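# The Gbeho writing desk, in white

**By Berkside | Desks and small tables | Sold with or without the matching shelves**

We have been making the Gbeho for long enough now that people write to us about it as if it were a member of the family, and I suppose in a way it is one of ours. It began as a plain white table with one drawer, meant for a spare room, and it has gone on being a plain white table ever since, though the drawer runs better than it used to and we now fit a second one beneath it. If you want a desk that does a great many clever things, we can point you to the Zodeo range, which lifts and tilts and has a shelf for everything. The Gbeho is for anybody who would like a clear top, somewhere to put the pens, and enough room for their knees.

It comes in white only. We did try a pale grey one March and sold a few, and if you have one of those do keep hold of it – we can still find you a matching drawer front, but there won't be any more desks in that colour.

## The top

The top is a single piece, finished in a smooth satin white that we chose after a good deal of arguing. A high gloss looks lovely in a showroom and dreadful in a house, as every fingerprint stands up and waves at you, and a flat matt finish drinks up tea. Satin sits between the two. Ink wipes off it if you catch it the same day, and pencil comes off whenever you like. Felt tip is harder work, and red felt tip hardest of all, so a blotter or a big sheet of paper is a good idea if there are children about the place.

The edges are very slightly rounded over, just enough that your wrists don't feel a hard corner after an afternoon's writing. We get asked for a square edge now and then, mostly by people who want to push two desks together and have them look like one. I have two of them side by side at home and the little groove between them has never troubled me (it does collect crumbs, I'll admit).

## The drawers

Now for the part I could talk about all day. The upper drawer is the one you will use most, and we have made it to pull well out from the desk so that you can reach the back without putting your cheek on the table. It's shallow on purpose. Deep drawers turn into pits, and once you have lost a stapler in one you start buying staplers.

It is plain inside, with no dividers fixed in place, and that's deliberate too. Some people want trays, some want a folded tea towel to stop things sliding, and one very nice customer wrote to say she keeps nothing in hers except stamps and a torch. If you do like dividers, any small box organiser from our storage page will sit happily inside or on the floor close by. The wooden ones are sturdier, and they look well against the white.

The lower drawer has a slatted front, with the slats running level from side to side. It's partly for looks, as a flat white front low down can seem rather blank from across the room, and it gives your fingers something to find when you're reaching down without looking. The slats do want dusting. I won't pretend otherwise, but an old soft paintbrush does the lot in a minute.

Each drawer comes off its runners if you pull it right out and lift the front. Please empty it first! We had a long letter about that once, with a list of everything that went under the bookcase.

## Living with it

A desk is only ever half the story, and I like seeing what people set round theirs. At the Brallesley showroom we keep the Gbeho at a slant to the room so that you can walk all the way round the open side and try the drawers, and it lives there among quite a mixture: tall white shelving with glass-fronted cupboards at the top, flowers in a pink vase on one of the shelves, a curvy old-fashioned vanity table further back, and that dark green floor everybody asks about. The floor isn't for sale, I'm afraid. A white desk does look very well on it, though, and it has quite converted me to dark floors in bright rooms.

The chair we keep with it is a black one with a high mesh back and padded arms. It's a good strong contrast, and a white pillow on the seat softens the whole thing and ties it back to the desk. You could go for something gentler in grey if black feels too much like the office.

As for what goes on top, a book or two propped against the wall at the back and a packet of wipes within reach is all the styling I have ever managed to keep up for more than a morning.

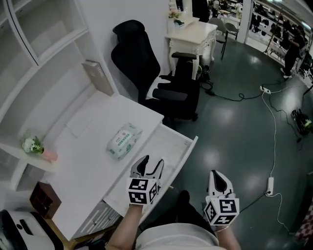 Zuweira Ametepe wrote to us that the top drawer was the reason she bought hers, and that after years of a desk where you had to fish for things by feel she still opens it sometimes just for the pleasure of seeing right to the back. She did have one grumble, and we think it a fair one: the drawer stays where you leave it, so if you have the habit of wandering off with it open you will meet it with your hip on the way back. She would have liked it to close itself.

We have thought hard about self-closing runners. They add to the price and they take up height, so the drawer would have to be shallower still, and for the moment we've decided to leave things be. We have put a little more weight into the soft stop at the end of the travel, so a gentle push from halfway will now carry it shut. If you have an older Gbeho and would like the newer runners, they do fit, and the set comes with screws and a sheet of instructions that I wrote myself and have tried to keep short.

## Where to put it

Against a wall is the usual thing, and the back is finished so that it will stand proud of one if you'd like it to. If you're placing it out in the room at an angle, have a think about your cables first. There's no cable hole in the top, as we never could find a spot for it that suited everybody, and most people end up with a lead or two coming down behind and off across the floor to a power strip. A few adhesive clips along the underside will keep the worst of it off the ground. Run the rest along the skirting if you can, well clear of the chair, or you'll be picking flex out of the castors every other evening.

Leave yourself space for the drawer as well. It opens to the side where you sit, and with a large chair pushed in at the same time things can get snug. I always suggest standing the chair where you want it, sitting down, and miming the drawer before you mark anything on the carpet. You'll feel a bit daft, but it works.

If you're adding the tall shelving, stand it to the left of the desk when you can. The glass doors on the upper cupboards swing outwards, and on that side they'll clear your shoulder. Nkrumah Mensah in our workshop will happily look over a sketch of your room if you post or email one in, and he has talked more than one person out of blocking a radiator.

## Putting it together

The desk arrives in 2 boxes, one for the top and one for everything else. The drawers are already made up. You have the legs to fit, the frame to tighten and the runners to screw in, and two people can have it standing in 30 minutes with a break for a biscuit. One person can manage too, on a soft rug, with the top face down.

- Lay the top on something soft and check the corners before you start.
- Fit all the legs loosely, and tighten them only when the last one is in.
- Screw the runners to the marked holes, with the wheels towards the back.
- Turn the desk over by the frame – never by the drawer fronts.
- Slide the lower drawer in first, then the upper one.

If a drawer sits slightly crooked, take it out and put it back before you reach for the screwdriver. Nine times out of ten it just hadn't dropped onto its wheel.

## Looking after it

A damp cloth is plenty for the top. Ordinary wet wipes are fine as well, as long as you go over the surface with something dry afterwards, otherwise they can leave a faint bloom that shows in low sun. Please don't use cream cleaner or anything with grit in it, because the satin will polish up into shiny patches and those can't be put right at home.

Put a saucer under vases. White hides a great deal, but a ring of standing water will lift the finish in the end, particularly near the back where you don't notice it.

The runners like a wipe once a year and no oil at all. Oil gathers fluff.

## Delivery and spares

We deliver to the room of your choice, upstairs included, and our drivers will take the cardboard away if you ask them while they're still there. The frame and runners are guaranteed for 6 years. We keep drawer fronts, slatted and plain, on the shelf at Brallesley along with legs, stops and runner sets, and you can order those by telephone or through the spares page. Have your desk's number to hand when you ring; it's on a small label underneath, near the left back leg.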